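People write to me about the one-woman show often enough that I've finally put the answers in one place. If yours isn't covered, the contact form still works (I check it most evenings).

## What is the show?

It's called *Skilletberg*, it runs 70 minutes with no interval, and I play everybody in it: a landlady, her two lodgers, a piano tuner and a very rude aunt. There's a chair, a shawl and a hat. I used to have more props but I kept leaving them on trains.

## Did you write it yourself?

Mostly! The aunt's long speech in the second half grew out of a sketch Emerson Moura wrote for me years ago, and he's credited in the programme. Everything else is mine, including the bits that don't work yet.

## Is it a Ruth Draper sort of thing?

I'm flattered when people ask. I love the old monologue performers and I've listened to every recording I could get hold of, but I change voices a lot faster and I sing (badly, and only once). If you like that tradition I think you'll have a nice evening.

## How do you learn all those words?

I walk. I can't learn lines sitting down, never could. I do a page at a time out loud, up one side of the street and back down the other, and by the third lap the aunt has usually turned up. My script has 816 numbered cues in it – yes, I numbered them – and I know which lamp post most of them belong to.

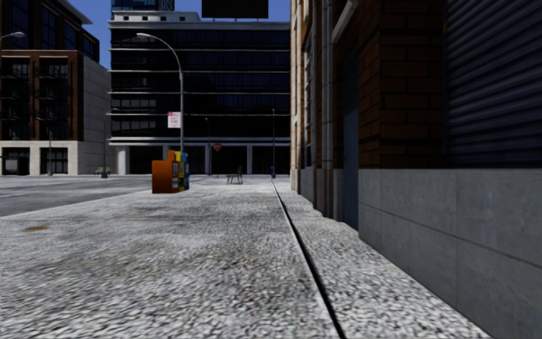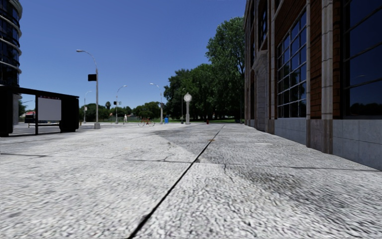
The other half of it is recording myself playing all the *other* people and leaving gaps for whoever I'm working on. Heriberto Arriaga, who directs, hates this method and says it makes me rush the lodgers. He's probably right about the lodgers.

## Where can I see it?

Next up is the Figueiredo in October, upstairs in the small room. After that we're at Fendbridge, dates to follow once they've sorted out their heating. Doors are at 7, and I start at 7.30 pretty much on the dot.

## How much are tickets?

£12, or £9 if you're a student or not working. The Figueiredo holds 30, so please do book. Every seat is unreserved, and the front row is perfectly safe, I don't pick on people.

## Is it suitable for children?

Over-twelves should be fine. There's some swearing (the aunt) and a death, though it happens offstage and rather quickly.

## Can I get hold of the script?

Morau are bringing out a small edition with Nivaldo Medeiros's drawings in it. I've seen the proofs and they're lovely – he's given the piano tuner exactly the right ears. I'll put a link up when it's ready to order.

## Would you come and do it for our group?

Very likely! I need a room that goes properly dark, a plug socket, and somewhere to change that isn't the loo. Wellington Furtado looks after bookings, so ask for him on the contact form. Wednesday nights are out, I'm afraid, I teach.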